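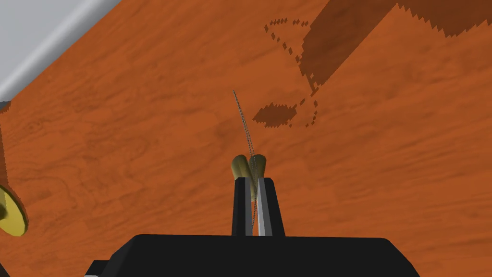

Home Tickets Knowledge Base Downloads Account Sign out

Flollard Inventory Support
Ticket: Item import completes with fewer records than the source file
Customer: Trurkum Furniture Supply, Sarmiento warehouse
Opened by: Antonina Polishchuk, Stock Control
Product: Flollard, hosted edition
Priority: High
Status: Closed

Original report

We are moving our item list from the Mullitz stock program to Flollard. The Mullitz export contains 3,021 items, one per row, with a header row. The import ran to the end last night and the screen displayed "Import complete." The item list in Flollard now shows 2,449 items. The import log lists 381 rejected rows. These two numbers do not add up to the number of rows in our file, and the log says nothing about the remainder.

The warehouse must print its count sheets from the new system before the February stock count. Please advise whether we should delete the items and start over. No sales orders have been entered in Flollard so far. The export file and the import log are attached.

Support, 9:10 a.m.

The ticket has been received and assigned. Please do not delete any items at this time. Please confirm the following:

1. Whether the export file was opened in a spreadsheet program before it was uploaded.
2. Whether "Update existing items" was selected on the second import screen.
3. Whether more than one person was running an import at the time.

Customer, 9:42 a.m.

1. Yes. The file was opened to correct the column headings and then saved in the same format.
2. Yes, the box was selected. It was selected when the screen opened and we left it as it was.
3. No. Only my account has import rights.

Support, 10:25 a.m.

The log has been reviewed. All 381 rejected rows carry the same message, "Required field missing: FINISH." In the Mullitz export the finish code is left blank for items that are sold unfinished. Flollard does not accept a blank in this field for any item in the Tables, Chairs or Casework groups.

A finish code for unfinished goods should be added under Setup, Item Codes, Finish. Any code of up to four characters may be used. The blank cells in the file may then be filled with that code.

The remaining 191 rows were not rejected and are being looked into separately. The import job works through a file in blocks of 250 rows, and our first step will be to check whether a block was skipped.

Customer, 11:05 a.m.

We have added the code UNF. We have not run the import again. Some of the rejected items are replacement parts, such as drawer runners and leg plates, that were filed under Casework years ago. These have no finish at all, and UNF would be misleading on a count sheet. Is there another way to handle them?

Support, 11:30 a.m.

Parts may be moved to the Hardware group, where the finish field is optional. The group can be changed in the file before import by entering HDW in the GROUP column. Reports that compare the current year with earlier years by group will show the change, and your accounting staff may wish to be told beforehand.

Support, 1:15 p.m.

The block check is finished. Every block was read in full and no rows were skipped.

The cause of the difference has been found in the item numbers. A number of items in the Mullitz program have numbers that begin with one or more zeros. When the export was opened and saved in the spreadsheet program, the leading zeros were removed. Items 00417 and 0417, which are separate items in Mullitz, both appear in the uploaded file as 417. As "Update existing items" was selected, Flollard treated the second row as a change to the first and wrote over it. This is recorded as an update in the log summary and does not produce a warning.

The 191 rows can all be matched to updates of this kind. The affected items now carry the description, bin and unit cost of whichever row came last in the file. They cannot be corrected one at a time with any confidence, and a full reload is recommended.

Recommended steps:

1. Under Tools, Data, select "Clear item list." This option is available only while there are no open orders.
2. Make a fresh export from Mullitz. Do not use the earlier file.
3. If the file must be edited, use the spreadsheet's import function and set the ITEMNO column to Text before the data is loaded.
4. Enter UNF or HDW where needed.
5. On the second import screen, clear the "Update existing items" box. Repeated item numbers will then be rejected and listed.
6. Compare the item count with the row count of the file.

Customer, 2:50 p.m.

Steps 1 through 5 have been carried out. The import log shows no rejected rows, and the item list shows 3,021 items. Items 00417 and 0417 are both present with the correct descriptions. A test count sheet printed with the bins in the right order.

We request that the log show a warning when a row writes over an item that was created in the same import. Had it done so, we would have found the problem ourselves.

Support, 3:20 p.m.

The request has been passed to the product group and linked to this ticket. The knowledge base article "Preparing an item file" has been changed to include the instruction on setting item numbers to Text. The ticket will be closed with your agreement.

Customer, 3:34 p.m.

Agreed. Please close.

Resolution code: Data format, customer file
Linked request: Import log, warning on repeated item number

2 comments 0 shares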